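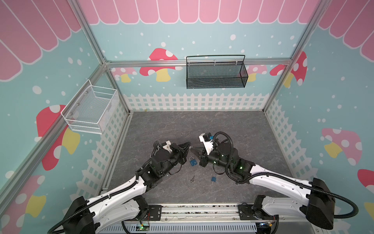

November, 4:10 pm. Booth notes, padlocks and wall print

Working with the two blue padlocks today and one key on the floor with them. The rest of the Tririk box stays on the shelf by the door. In-ho asked why there was only one key out. Both locks in this pair are keyed alike, so one key does both, and a second one on the floor just gets mixed up with it. The other keys are on the ring in Olga's drawer.

Checked the pair by hand before lunch. The first one turns smoothly. The second one has a stiff spot at the start of the turn, and the key has to be pushed all the way in before it moves. If it's in short by even a little it feels jammed, and the natural thing is to turn harder. Don't. Anselmo bent a key that way last month and we had to order a new one from Vemis, item 574 in the parts list. I put a little dry graphite in the keyway and worked it back and forth. Better, still not as easy as the first. I would not use oil, it picks up dust and we will be cleaning it out by spring.

The shackle on the stiff one also needs a firm press to close. It can look closed and not be latched. Pull on it once to check.

Time per lock by hand, opening and closing again with the key starting on the floor: 31 seconds for me on the first try with the stiff one, most of it spent getting the key the right way up. The key is small and flat, and it's hard to get a fingernail under it on the marble-pattern floor. Maribel's trick is to slide it up against the body of the lock and tip it up from there. Works fine. She also says the silver key is hard to find against the gray, and I agree when the overhead light is on. Turned the light down one step and it was easier.

Baskets. The white mesh basket on the left wall is staying where it is. I went over its screws with the small driver and one of them took a quarter turn. The black one on the back beam is also staying for now. Wiesława wants it a hand lower so she can reach into it without the stool. I don't mind either way, but whoever moves it should write the old height here first so we can put it back.

Please don't leave locks in the baskets overnight. They go back in the Tririk box, closed, with the key on the hook inside the lid.

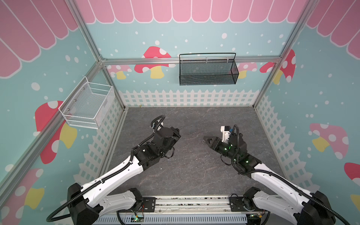
Wall print. We have had the mushroom pattern up long enough that people have stopped making comments about it. Olga ordered it from Hafþórsson with the pink awning along the top and the picket fence along the bottom of the back wall, and she measured so that the fence would meet the floor. I went along the panels with a damp cloth and no cleaner. The dots come up fine. The red caps show fingerprints more than the pink ones do, mainly on the left wall where people lean a hand when they reach in.

The corners are the part to watch. A panel edge tends to lift when the heating comes on in the morning. I pressed everything down behind the posts and used double-sided tape, 6 short pieces, all hidden. If it lifts again I'd rather take the panel out and trim it than keep adding tape. There is a spare roll of the print on top of the tall cabinet, 80 cm wide, enough for one side wall and some patches.

Floor wiped as well. Padlocks leave faint gray marks if they get dragged, and a plain eraser takes them off. Ristton sells a pad for this but the eraser is just as good.

To do:
Graphite again on the stiff lock, then time it again
Ask Wiesława about the basket height
New tag for the key ring, the old one has worn blank
Anselmo to check whether the bent key was ever thrown out. I think it is still in the drawer with the good ones

Left the booth light on low. In-ho is in until seven and will turn it off.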